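"Wir haben zuerst einmal zugehört"

Seit sechs Wochen gibt es im Lager von Kuvstead in Dirnby einen Betriebsrat. Von 200 Beschäftigten haben 163 gewählt, eine Beteiligung, mit der dort kaum jemand gerechnet hatte. Wir haben mit der neuen Vorsitzenden gesprochen, die ihren Namen nicht im Netz lesen möchte. Sie arbeitet seit neun Jahren in der Kommissionierung.

Angefangen hat alles mit den Dienstplänen. Früher hingen sie drei Wochen im Voraus aus, dann wurde das Lager auf das Planungsprogramm Undico umgestellt. "Von da an kam der Plan manchmal erst am Vorabend", sagt sie. "Wer Kinder hat oder jemanden pflegt, kann so nicht leben. Ich habe meine Mutter zum Arzt gebracht und im Wartezimmer erfahren, dass ich zur Spätschicht muss."

Beschwerden bei der Schichtleitung blieben ohne Ergebnis. Einige Kolleginnen trafen sich nach der Arbeit, anfangs zu sechst, und gingen schließlich zur Gewerkschaft. Dort bekamen sie einen Rat, der ihr zunächst nicht gefiel: noch keine Flugblätter, noch keine Forderungen, erst mit allen Abteilungen reden. "Ich wollte sofort loslegen. Wir haben dann aber zuerst einmal zugehört, den ganzen Winter über. Im Wareneingang hatten sie völlig andere Sorgen als wir. Da ging es um die Tore, die im Januar offen stehen, und um die Pausen."

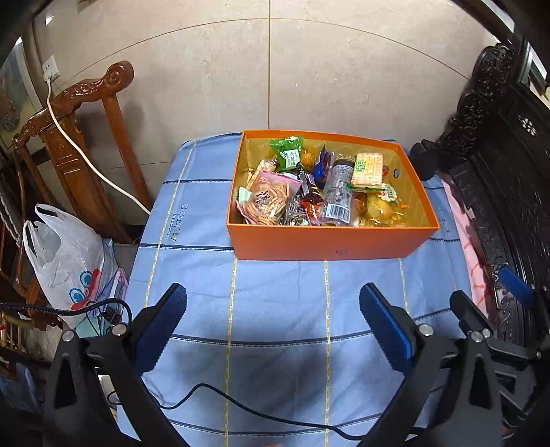 Knabbereien und Süßes auf dem Tisch.

Schwierig wurde es bei den Leihbeschäftigten, die über die Firma Peeters ins Lager kommen. Viele wussten nicht, dass sie nach mehr als drei Monaten Einsatz mitwählen dürfen. "Manche haben gedacht, sie verlieren ihren Platz, wenn sie nur auf der Liste stehen", sagt die Vorsitzende. Das Wahlausschreiben wurde deshalb in mehrere Sprachen übersetzt. Den größeren Teil der Arbeit hätten aber Gespräche an der Haltestelle vor dem Werkstor gemacht, vor der Frühschicht und danach.

Die Geschäftsleitung lud im Frühjahr zu einer Versammlung ein und schlug einen "Mitarbeiterkreis" vor, der ohne Wahl auskommen sollte. Die Vorsitzende erinnert sich an eine ruhige Stunde mit vielen Folien. "Am Ende hat einer gefragt, ob dieser Kreis einen Dienstplan ablehnen kann. Konnte er nicht. Damit war die Sache für die meisten erledigt."

Inzwischen tagt das Gremium regelmäßig. Der erste Punkt ist eine Betriebsvereinbarung zur Arbeitszeit. Der Betriebsrat will, dass Pläne wieder drei Wochen vorher feststehen und kurzfristige Änderungen nur mit Zustimmung der Betroffenen möglich sind. Der Arbeitgeber hat zwei Wochen angeboten - und für die Zeit vor Weihnachten gar keine Frist. "Darüber werden wir noch länger sitzen", sagt sie. Notfalls werde man die Einigungsstelle anrufen.

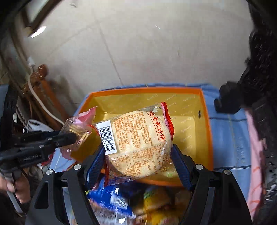 Aus der Nachtschicht heißt es dazu, zwei Wochen wären immerhin ein Anfang, man solle das Angebot annehmen und beim Weihnachtsgeschäft hart bleiben. Die Vorsitzende kennt diese Meinung und hält sie für vertretbar. Sie selbst würde nicht so früh nachgeben.

Auf die Frage, was sie unterschätzt habe, nennt sie das Lesen. Sie war im Juni auf ihrer ersten Schulung und hat seitdem das Betriebsverfassungsgesetz in der Tasche, mit Zetteln zwischen den Seiten. Freigestellt ist sie dafür nur an einzelnen Tagen, eine volle Freistellung sieht das Gesetz im Regelfall erst ab 200 Beschäftigten vor. Ob die Leihkräfte dabei mitzählen, ist zwischen Betriebsrat und Kuvstead umstritten.

Und der eigene Dienstplan? "Für die nächste Woche habe ich ihn schon", sagt sie. "Für die übernächste noch nicht."

3. Juli 2018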